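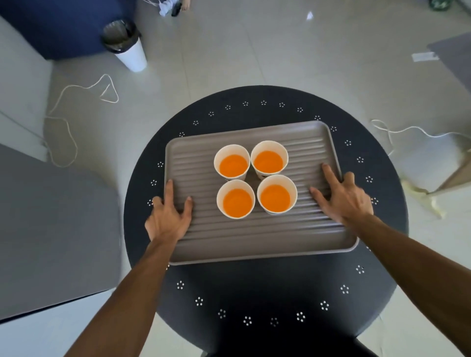

The Art of Carrying Four Cups

By Wyn Yorath

I grew up in a house where drinks came to the guest, and the guest was not allowed to stand up. My mother had one tray, dark brown, with a burn on it in the shape of a bean. She carried everything on it: coffee for my uncles, medicine for my grandmother, and on Sundays orange juice for the children. When I moved to another country for my work, I discovered that people here say "help yourself" and point at the refrigerator. It is a friendly custom. I have never become used to it.

So when the magazine asked me to write something about hospitality in small places, I did not want to write about restaurants. I wanted to write about the tray.

I began in Gitwood, where a shared house for office people and students opened in May. There is a common room with a shiny tiled floor, a navy seat that everybody wants, and a round navy table with little white flowers of dots around its edge. In the afternoon somebody makes juice for whoever is there. The cups are paper, the jug is plastic, and nothing is fancy. I liked it immediately.

The order of things

Four cups is an interesting number. One cup you carry in your hand. Two cups you carry in two hands, and then you cannot open a door. With three, people become brave and make a triangle between their fingers, and I have a stain on a good shirt from such bravery. Four is where the tray begins.

The best way to place them is in a square, close together, two and two. I asked many people about this and almost all of them did it without thinking. When the cups stand close, they hold each other a little. When they stand in the corners, every cup is alone with its own problem, and your eyes must jump from one to the next while you walk.

Then there is the question of the middle. A tray with the weight in the middle is easy for both hands. A tray with the weight on one side makes the other hand lazy, and the first time you turn, the lazy hand is too late. My mother never explained this to me. She only moved the cups with one finger before she lifted.

A word about ridges

The old trays were smooth, and for a smooth tray you needed a cloth. My mother used a folded napkin, slightly damp. Today many trays have lines in the surface, like a plowed field seen from far away, and the gray one in Gitwood is of this kind. I was suspicious of it. I thought the lines were decoration, or a place for crumbs to hide.

After two weeks with a ridged tray at home I have changed my opinion, but only by half. A paper cup is light and its bottom has a hollow, so it slides easily on anything polished. On the ridges it stays more calmly. The crumbs do hide there, and you need a brush to clean between the lines. I use an old toothbrush and warm water, and I do it while I listen to the radio.

The edge is important also. A raised rim will not stop a cup that wants to fall, but it stops the spill from reaching your sleeve. If you choose a tray in a shop, put your fingers under the rim and then over it. If you cannot find a comfortable place for the thumb, leave it on the shelf.

Pouring

There are two schools of pouring. In the first, the cup stands on the table and the jug comes to the cup. In the second, you lift the cup and bring it to the jug. My uncles belonged to the first school and thought that the second was for bars. I belonged to the first too, until I began to pay attention to paper cups.

A glass is heavy enough to wait for you. An empty paper cup is not. If the stream touches its side, it can tip over before you have time to say anything. So it is sensible to hold it, low, near the bottom, and lean it a little toward the spout. The juice runs along the wall and makes less foam. When the cup becomes heavy you put it back in its place on the tray and take the next one.

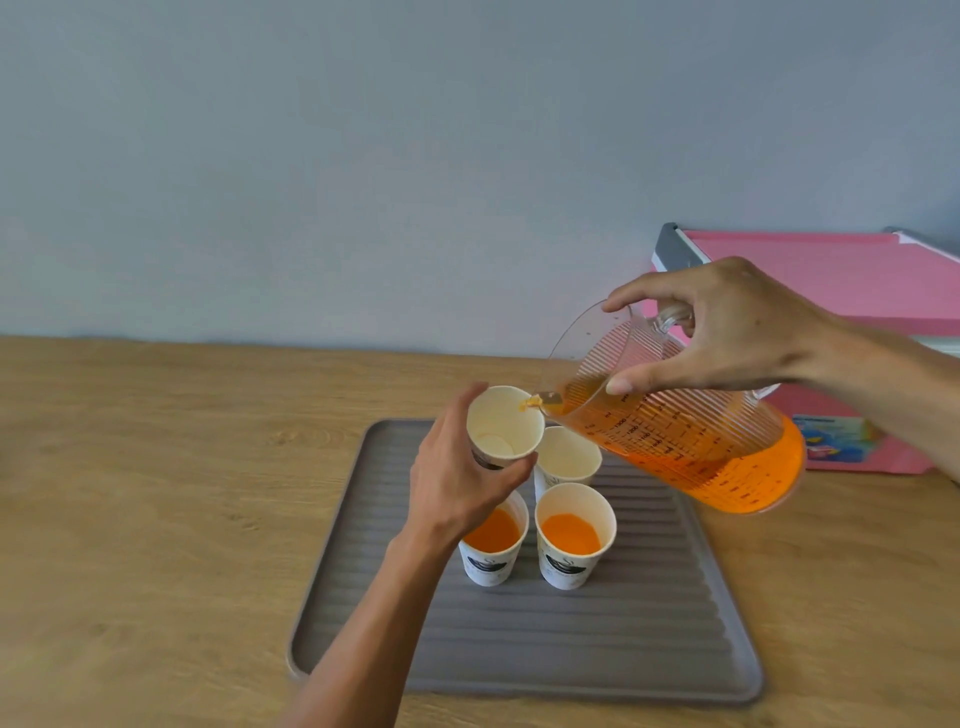
Page last changed: 15/08/2023

A measuring jug is, in my opinion, the most honest vessel in the kitchen for this work. It does not pretend to be elegant. It has numbers on its side, a spout that was made to pour, and you can see through it how much is left for the last person. I know families where the beautiful glass pitcher stands in the cabinet for years and the measuring jug goes to the table every day. I think we should stop being ashamed of this.

How full is full? Here I am strict. There should be a band of white above the juice, as wide as a finger if you are going upstairs, and narrower if you only cross the room. A cup filled to the top looks generous, but it is a kind of cruelty, because the guest must bend down and drink from it like a horse. It is better to fill less and come back. Coming back is part of the pleasure – you have a reason to ask how the conversation is going.

Pour the cups at the back first. If you start with the front ones, your arm travels over full cups to reach the empty ones, and drops fall where you do not want them. I write this rule and I break it constantly, like most people I have watched.

The people who carry for a living

In Astum I visited a café named Dadudent, where the staff carry trays all day up a narrow staircase. I asked the owner how many drinks they serve in a busy week and she went to look in her book: 625 in the first week of August, and 88 of these were orange juice. She offered me a tray with four cups of water and told me to walk up.

I looked at the cups, naturally, and spilled on the third step. "Look at where you are going," she called after me. "The cups know what to do." The second time I looked at the top of the stairs and I arrived dry. I cannot explain it in a scientific way. It works also on a flat floor, although I notice that in my own kitchen I always look down again.

She has opinions about hands as well. New people grip the short ends as if the tray will escape. Later they open their fingers and let the hand lie wide, so that they can feel which side is becoming heavier. At the table, she keeps one hand on the tray until the last cup is taken. A guest who takes a cup from the edge can tip the whole thing, and guests always take from the edge.

What to buy, if you must buy

I do not think that anybody needs an expensive tray. In Nijs there is a secondhand hall where I counted nothing and touched everything, and the best one I found cost 5 euros. It was rectangular with round corners, long enough for two rows of cups and a small plate. Round trays are prettier, but I never know where the hands should go.

Check that it lies flat. Put it on the floor of the shop and press each corner with a finger. If it rocks there, it will rock at home, and a full jug beside it will make it worse. Check also that it fits in your sink, or you will wash it standing up and the water will run down to your elbow.

For the cups I have less advice. Paper is practical in a shared house where nobody wants to do the dishes of others. At home I use glasses, small and thick, and I wash them the same evening.

My mother's brown tray is now with my sister. I asked for it once, by telephone, and she said that I could have it when I come to visit. She still brings it to me with the coffee on it and tells me to sit down.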